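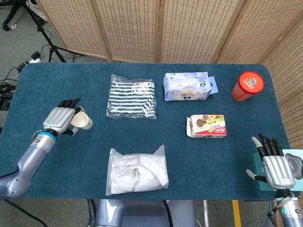 Page last changed: November, 4:10 pm

Print this page | E-mail this page

Butasdale Table Hire – Questions we get a lot

How far ahead do I book?
Two weeks is good. Less than that, call and we'll look. Summer weekends go early.

Do you deliver?
Yes, Butasdale and Gollbridge. Free inside 16 miles. Past that we quote you. Mirani is OK on weekdays only, the bridge road is a pain.

What time do you show up?
Mornings, mostly before 11. We text when the van leaves. Somebody has to be there to sign – please don't ask us to leave things on the porch.

Do I have to wash the cloths?
No. Shake off the crumbs, put them in the bag, done. Don't wash them yourself, felt shrinks and then we have to charge you.

Candle wax?
Leave it. Do not iron it. We have a way.

Which colors do you have?
Changes all the time. Call for the current list. Swatches are free if you pick them up, small charge if we mail them. 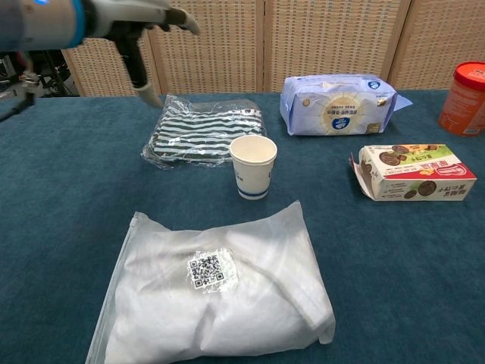

Can I see things before I pay?
Sure, come by the Gorkitz Road store. Parking is round back. Ring the bell twice, we're usually in the stockroom and dont hear it the first time.

How much is the deposit?
30 percent, comes off your final bill. Card or check. Cash is fine in the store but not to the driver.

What if I cancel?
Up to a week before – deposit back. After that we keep half. Day of, sorry, we keep all of it. Snow is different, call us.

Something got broken or stained?
Tell us at pickup. Small stains no charge. Burns and cuts, you pay replacement, price is on your reciept.

Can I keep it an extra day?
Usually. Ask first, there may be somebody waiting on it.

Do you set up?
Tables yes, if you ask when booking. Takes about 2 hours for a full hall. Place settings no.

Still stuck? Call the store or use the form.

Print this page | E-mail this page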